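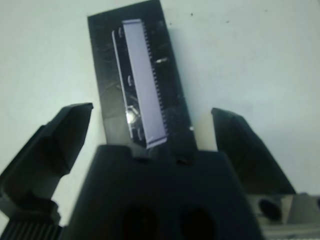 The Long, Happy Winter of the Jigsaw Puzzle

I came to Dreneck in February expecting to stay for lunch, and by four o'clock I was still bent over a corner of somebody else's sky. The puzzle was a harbor with fishing boats, a lot of rope and far too much water. Capucine Roussel had put the border together before I got there and was now working inward from the left, pressing each piece down with her thumb and giving a small grunt when it fit.

Capucine is 89 and has been doing puzzles since she was a girl, when a set meant 200 thick pieces and a picture of a castle. She runs the puzzle shelf at the town library, where you can take a box home for as long as you like. Some boxes come back in two days. One, a field of lavender, was gone all winter, and she didn't call to ask about it. "Lavender takes what it takes," she told me.

What I love about the shelf is the notes! Tucked under every lid is a folded sheet where borrowers write to whoever comes next. "Start with the red roof." "Piece missing near the dog, sorry, not us." Inside a map of the world, Loïc Hoarau had written a full page on the trouble with Greenland, and underneath it Josiane Pons had answered him, at equal length, in green ink. They'd never met. They have now, and they do a puzzle together every month, arguing the whole time.

Edges first, or not?

I've always been an edges person. Loïc thinks that's a waste of a good evening. He picks the brightest thing in the picture and builds out from it, so that for the first hour he has nine little islands drifting around with no coast. Josiane sorts by shape, which I tried at her kitchen table and found maddening and then, after a glass of wine, sort of wonderful. You stop seeing boats and start seeing knobs and shoulders.

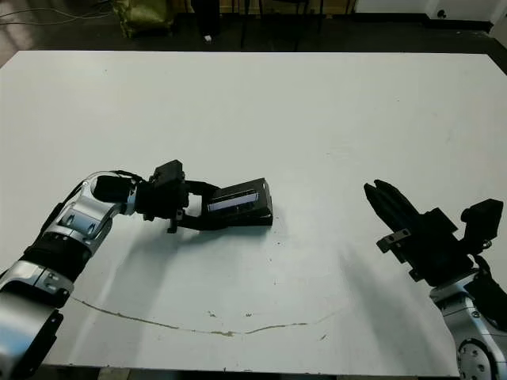

Sorting takes room, and this is where most of us come unstuck. My own dining table is a busy brown pine, and a brown piece laid on it is as good as lost until spring. I'd much prefer a big white tabletop like the one in the photo, where anything black stands out right away and there's plenty of flat surface left for the sky, the rope and a cup of coffee. Josiane gets by with a bedsheet pulled tight and clipped underneath. It works beautifully, as long as the cat is out.

We finished the harbor after dark. Capucine let me put in the last piece, a bit of plain gray water, then broke the whole thing up with both hands and swept it back into the box. I wrote our note for the lid: "Do the boats before the ropes, and bring a lamp."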